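Thursday, October 22, 2020

# Two arms, one queue, and a very stubborn lock

I've been promising a post on the planner for weeks, and every time I sit down to write it I end up fixing something in it instead. So tonight the laptop with the code on it stays shut (well, it's in the other room) and I'm writing this on the old one.

Quick recap if you're new: I work on Praltov, our little task planner for two-arm tabletop jobs. It decides which arm goes for which item, in what order, and then hands the motions down to the controller. The packing task we're using right now is groceries and bathroom stuff, small soft things mostly, and it's a mean test because everything is a different shape and half of it crinkles.

## The waiting problem

Until this month, Praltov planned both arms together. One big plan, both arms in it, and neither could start until the whole thing was solved. It was safe and easy to reason about, and so slow! You'd have the left arm parked over something it could have picked up ages ago while the solver fussed over an elbow on the other side of the table.

So I split it. Each arm now gets its own planning thread, and they share a reservation table – a coarse grid over the workspace where an arm has to claim cells before it moves through them. If the other arm has them, you wait or you plan around. Nothing new in the idea, people have been doing versions of it forever, but it fit into our code in 686 lines and I was very pleased with myself for one whole afternoon.

Then came the lock. The left arm would claim its cells, ask for 2 more for the approach, and the right arm would be holding exactly those while asking for the left arm's. Both sat there being extremely polite. Lụa Dương looked at my log and said "you wrote a deadlock, congratulations," and went to get lunch.

## What fixed it (mostly)

I tried timeouts first, which was lazy and made the arms twitch. What works better is making an arm ask for its full corridor in one go, approach and retreat included, or get nothing. If it's refused, it drops everything it holds outside its current position and goes to the back of the queue. I also gave the cells a fixed order so that two requests landing together always resolve the same way. That made the bugs repeatable, and I can't tell you how much happier that made me.
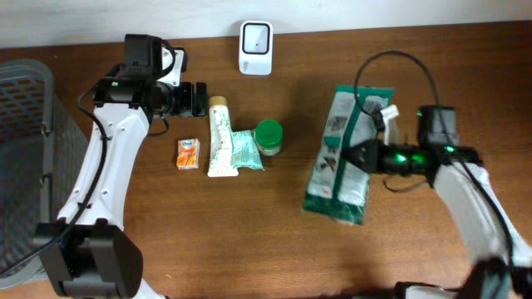
## Cables, sachets and other things the planner can't see

The collision model knows the links and the grippers. It does not know about the cables, and those loops stick out a good bit past the shapes I drew. For now I've padded the wrist boxes by 60 millimeters, which is ugly and eats into the free space when both arms want the middle of the table. Đào, our perception node, could maybe help there, but it has its own troubles: shiny wrapping throws its segmentation off, and a sachet lying against a tube tends to come back as one lumpy object. I have a half-finished branch that lets the planner ask for a second look before it commits to a grasp.

My regression set is up to 84 recorded layouts now, and I replay all of them each time I touch the reservation code. Next up is the retreat logic, where the arms still back off farther than they need to. If you've got a nice way of modeling cable slack that doesn't need a full physics sim, please, please leave a comment.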